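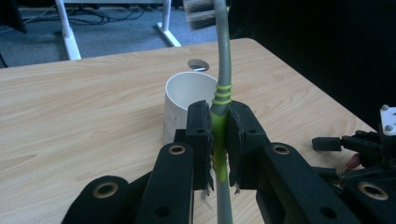

Panagiotis Kolev wrote:
> The notice at Reltberg gives the swimming area as open until 8 p.m. Does that apply to the north cove too? The buoy line there was missing in June.

No. The north cove is closed to swimming until the line is replaced. The order covers the water from the boat ramp to the dam – 1,235 feet of shoreline. 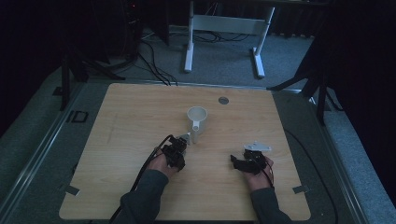 The bottom drops from four feet to 12 within a few steps of the bank, and the county wants a second throw ring posted before it reopens. Dragica Hoxha has the signed copy of the order.

Lifeguards are on duty from 11 a.m. at the main beach only. 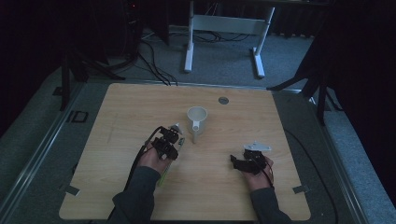
Wading counts as swimming under the order. Boats may still pass through at idle speed, but must stay 30 feet off the dam.

Stavros Papadopoulos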